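Dadgate Gripper Club: Frequently Asked Questions

Updated by Dagný Skov, who was asked the same six things at the open evening and has decided to write the answers down.

What does the club do?

We pack snacks into boxes. There is more to it on the poster, but snacks into boxes is what you will be doing at 16:00 on a Sunday. Members pick things up with hand-held grippers, the recordings go on the club drive, and later in the term we try to get the arm to do the same job. The arm is less keen than the members.

Do I need to know how to program?

No. If you can squeeze a trigger and wait your turn, you can start in week one. Tamás Oláh runs a coding table for anyone who wants it, and he is very patient about missing brackets.

Why snacks?

They are cheap, they come in awkward shapes and they crinkle. A wooden block behaves the same way every time, whereas a bag of Kacang has opinions. Packets start on the cloth and finish in the green box, and we like a mixture: bags, flat wafer packets, the little sachets that slide off everything. Two people can work at once if they agree beforehand who is going for what. Most arguments in this club are about who was going for what.

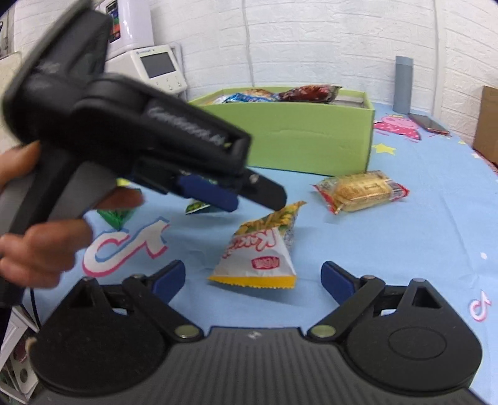

May I eat the snacks?

After the session, yes. During the session they are equipment. Kálmán Sárközi keeps a list of equipment that has gone missing and it is mostly wafers.

How many goes does it take to finish the project?

The target is 1,000 usable picks across the whole club. A normal session has 14 members on the rota and each does 30 picks before handing over. "Usable" means the packet went in and nobody's sleeve did.

What is the hardest part?

Foil. It's shiny, it slips, and it looks different every time you tilt it. Come in with the pads either side of the packet, close gently, and lift before you move sideways. Emese Kelemen's advice is to slow down by half and then do that again — she has the best pick rate in the club, so we have stopped teasing her for it. If a packet is already lying in the box and you want to shift it, the same rules apply, only now there are walls to bump into. 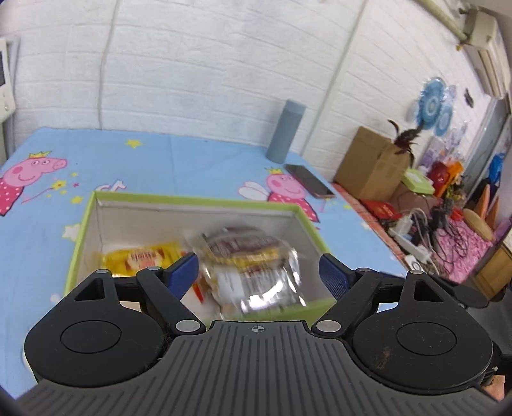 Foil packet on the move, between the blue pads.

Can I borrow a gripper to take home?

Ask Tímea Magyar. Wipe it down before you return it, and pick the fluff out of the joints.

Is there a competition?

Yes, the Grirnex Cup in August. We came fourth last year. We don't discuss how many teams entered.

14 comments | 30 shares

Related pages
Grirnex Cup: rules and box sizes
How to label your recordings (please)
Skosix arm: booking sheet
Coding table with Tamás: what to bring
Missing equipment, updated weekly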